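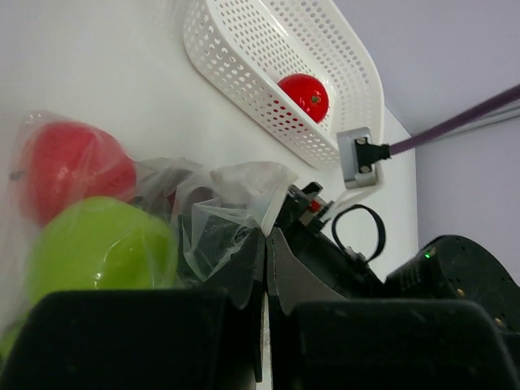 Ticket: Arm stops short of the wall basket, then closes on nothing
Opened by: Silvana Sampaio
Opened: 2026-07-01
Where: Skorkton shared workshop, kitchen bench
Project: Fletulon
Status: Closed, with one leftover (see the end)

Original report

Hi everyone, and sorry in advance for the length, I never know which bit is the useful bit so I'm putting it all in. I've been working on the Fletulon arm on the kitchen bench, trying to get it to take a tomato out of the white basket on the wall and put it down on the counter. The low stuff is fine. Things in the bags on the counter it will go to all day long, and it did a lovely job of nudging the bags without tearing anything. But as soon as I ask for the basket, it goes up, slows down, stops a little way short of the rim and closes the fingers on air. Then it reports a successful grasp and carries its handful of nothing over to the drop spot, very proud of itself.

The wrist camera has no trouble finding the tomato. It's one red tomato in a white basket, so I'd be worried if it did! The label sits right on it and the distance looks sensible while the arm is still low. Once it starts to climb, the distance jumps about and then settles on a number that's too short.

Things I tried before writing:
Restarted the controller and the camera, in that order and then in the other order.
Ran the homing routine again.
Took the tomato out and put it back a few times in different spots in the basket. Same result.
Swapped the tomato for a lemon. Same result, only yellow.
Slowed the arm to half speed. It stopped short more slowly.

I've run it 13 times now and it has come up short on every one. Could somebody look at the log with me? I'm on the bench most evenings this week.

Silvana

Reply from Junhao Su

Hi Silvana, thank you for the long version, please keep writing them like this. It saves us so many back-and-forths.

I read through the log over dinner. The label is fine, I agree. What caught my eye is that the distance is good until the arm passes shoulder height and then it's suddenly reading short. My first thought was the holes in the basket. The depth estimate takes a patch around the object, and if that patch includes a lot of perforated plastic then it's mixing the rim, the holes and whatever is behind the holes. The rim is nearer to the camera than the tomato is, so it would pull the number short, just as you're seeing.

Could you try shrinking the depth patch? It's in the grasp settings, under the object name. It's set to whatever Qiuyue used for the bread rolls, which were a good deal bigger than a tomato. Try the smallest one and see whether it still jumps.

One other question while I think of it. Is the basket hanging at a slant on purpose?

Junhao

Reply from Silvana Sampaio

Thanks Junhao! Smallest patch is in. It's better but not cured. The number hardly jumps now, and the fingers get over the rim, but they still close early. I got the tomato on 2 tries out of a handful and dropped it both times (it's fine, it's a tough tomato).

The slant was on purpose, yes. With the basket level, the arm had to come almost straight down and the elbow didn't like it. Tipping it brings the tomato to the lower side, where the fingers can come in at an angle. I was quite pleased with that idea and I'd be sad to lose it, so I hope it isn't the cause.

Reply from Qiuyue Wan

Hello both. The bread roll settings are mine, guilty, I meant to save them under their own name and then we all went home.

I don't think it's the slant. Silvana, would you check the offset between the camera and the fingertips? When Shiyu and I put the longer fingers on, we measured the new offset and typed it into the bench profile, but there are two profiles and the basket job may well be using the old one. With the old one, the arm thinks its fingertips are somewhere they aren't. Down on the counter you wouldn't notice so much because it comes down until it touches, and the touch stop covers for it. Up at the wall there's no touch stop, so it believes the number.

To check:
1. Open the job and look at the top line for the profile name.
2. If it says "bench" with nothing after it, it's the old one. The new one is "bench long".
3. Change it, save, and home the arm again. It won't pick up the change until it's been homed.
4. Put a piece of tape on the counter and send the fingertips to it before you go anywhere near the wall.

Please don't skip the tape. With the longer fingers I'd rather it missed a bit of tape than found out about the wall, especially with that outlet just to the side of the basket.

Reply from Silvana Sampaio

It was the old profile! I changed it, saved it, forgot to home it, got very cross for ten minutes, homed it, and it landed on the tape beautifully.

Then up to the basket with the small patch still on, and it took the tomato out cleanly and set it down on the counter. I cheered a bit too loudly and Shiyu came over from the lathe to see if I was hurt.

Ran it again with the lemon and that went well too. Moving the tomato farther up the basket gave me one miss, where a finger brushed the rim and the arm stopped itself, as it should.

Reply from Shiyu Tan

Confirming I was there for the tomato, and that it was a very loud cheer.

I have a worry about the outlet, though. The plug with the purple cable sits right by the lower rim of the basket, and on the way out the arm swings to the right before it drops. I watched it a few times and it clears the plug, but I wouldn't want to trust that on a day when somebody has loaded the wrong profile. I've put in a keep-out box that covers the outlet and the run of the cable. The arm now backs straight out before it turns. It's a slower way home and I think that's a fair trade.

If anyone moves the basket, the box has to be moved too. It's called "outlet" in the list.

Reply from Sivaprasad Gowda

Lovely work, all. I've renamed the old profile to "bench short (do not use)", which I should have done the day the fingers were changed. I kept it because the Graldale group may want to borrow the short fingers in August, and then somebody will be glad of it.

I also saved the settings from Silvana's good run as "wall basket small" so the bread rolls can have theirs back.

What fixed it
Profile changed from "bench" to "bench long", arm homed afterward.
Depth patch set to smallest for anything in the wall basket.
Keep-out box "outlet" added.

Still open
The arm reports a successful grasp when the fingers are empty. Junhao thinks the closed-width check is switched off in the job and will look at it with Silvana. He'll open a separate ticket for it, so please put any notes about false grasps there.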